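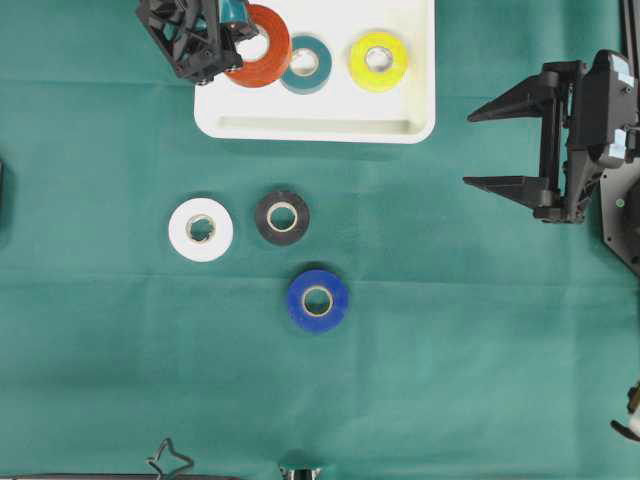

Guardar seis rollos de cinta: lo que todavía le cuesta a una máquina

Jul 11, 2026
Por Adelmo Cattaneo

Mi abuela tenía un cajón para las cintas, los piolines y los tapones de corcho, y lo ordenaba con una mano mientras con la otra sostenía el teléfono. Pensé en ella toda la mañana que pasé en el taller de Jamia, una empresa chica que desde hace un par de años intenta que dos brazos mecánicos hagan lo que en cualquier ferretería hace el aprendiz antes del primer mate: juntar los rollos de cinta aisladora y ponerlos en una bandeja.

Tres rollos en la bandeja blanca, el naranja rojizo, el verde azulado oscuro y el amarillo. Otros tres sobre el paño verde, el blanco, el negro y el azul. Las pinzas son negras y una de ellas tiene dos dedos largos que se afinan hacia la punta. Dicho así parece poca cosa, y es exactamente la poca cosa que la industria promete resolver cada temporada, con un video acelerado y música de fondo.

Conviene mirar la velocidad. En los videos que circulan por las redes, un robot dobla camisetas o carga el lavaplatos con una soltura envidiable, hasta que uno descubre en una esquina, en letra diminuta, que la filmación va varias veces más rápido que la realidad. En Jamia, al menos, no aceleran nada delante de las visitas. Cronometré con mi propio reloj una pasada completa: 9 minutos. Después lo hice yo, con el permiso de la ingeniera de turno y cierta vergüenza, y no llegué a terminar la frase que estaba diciendo.

Se me dirá que la comparación es injusta, que el brazo no se cansa ni pide vacaciones. De acuerdo. Tampoco sabe que el rollo negro está casi pegado al blanco y que, si lo toma con torpeza, empuja al vecino. Yo corrí el dedo y lo separé sin pensarlo. A la máquina hay que enseñárselo, y la enseñanza se paga. El equipo habla de 3000 repeticiones guiadas por personas para esta única tarea, con la bandeja en distintos lugares y los colores mezclados. Pregunté qué pasaba si le cambiaban el paño. Hubo un silencio breve y después me ofrecieron café.

La planilla que me dejaron ver era más franca que el folleto. De 1033 intentos sin ayuda humana, 40 habían terminado con alguien del equipo apretando la parada. Los demás figuraban como completos, una palabra generosa, porque incluía los casos en que un rollo quedaba montado sobre el borde. Para un taller que arma pedidos, un rollo sobre el borde es un rollo en el suelo en cuanto alguien levanta la bandeja.

Hay quien sí está dispuesto a pagar por esto. Farina, un distribuidor de material eléctrico que arma cajas surtidas para instaladores, piensa probar una estación parecida en agosto. Su jefe de depósito me contó por teléfono que le falta gente para el turno de la tarde y que le da igual si el brazo es lento, siempre que trabaje mientras él cena. Es el mejor argumento que escuché en todo el reportaje, y viene de alguien que no vende robots. Le pregunté quién iba a estar ahí cuando se trabara. «Eso lo estamos viendo», dijo.

El hogar es otra historia, y ahí mi paciencia se acorta. Flimell anunció un asistente doméstico llamado Koma que, según su presentación, recogerá juguetes, pondrá la mesa y ordenará cajones. Pedí verlo en una casa. Me ofrecieron verlo en una sala con alfombra lisa, muebles atornillados al piso y los juguetes elegidos por ellos. Pedí llevar yo los juguetes y no volvieron a escribirme.

En un cajón de verdad las cintas están empezadas, con la punta pegoteada, y debajo hay una pila gastada, un destornillador y la garantía de una licuadora que ya no existe. Nadie lo fotografía para un folleto. En una mesa despejada y con seis objetos casi de la misma forma, el brazo de Jamia se defiende, y me parece un trabajo serio. Lo que no acepto es el salto que viene después, cuando de esos rollos se pasa a la cocina entera en dos párrafos y una ronda de inversión.

Antes de irme pedí que pusieran un rollo de canto, como cae a veces cuando uno lo suelta apurado. La ingeniera se rió y me dijo que eso estaba en la lista. Le pregunté en qué lugar de la lista y fue a fijarse. Estaba en la segunda página, debajo de los guantes.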